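Slow Water: The Sound Mix in "Flillari"

The feature runs 229 minutes and contains 11 scenes. Dialogue takes up less of that time than the sound of plumbing. "Flillari" follows a night clerk at a spa hotel through the last winter before the building is sold, and most of what the viewer learns about her comes through walls.

The film was shot with two microphones per room, one near the actors and one in the next room over. In the mix, the far microphone is usually the louder. A quarrel in scene 4 is heard entirely from a linen closet while the picture stays on the clerk's face. Her reaction arrives slightly before the words that cause it, an offset that was set in the edit and kept through the final mix.

Color is handled in the same manner. The Plastell grade holds skin tones near gray until the sale is announced, then lets red back in over a single reel. The change is slow enough that many viewers will miss it on a first pass.

The weak stretch is the third hour. Two scenes at the Queiroz boiler works repeat information already given at the front desk, and the far-microphone method loses its effect in a hall with no inner walls. A shorter cut would lose little here.
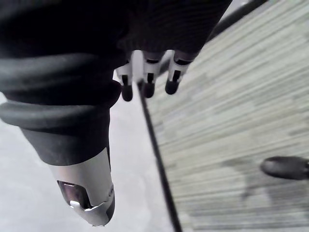
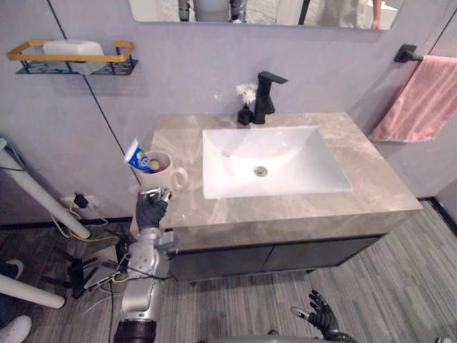 Release and Formats

"Flillari" opens in April on 2 screens, both fitted for the full surround mix. Firkon will handle the home release, which carries a stereo fold-down. The fold-down moves the far microphone to the center channel and flattens the closet scene badly. Viewers with a choice should see the theatrical version.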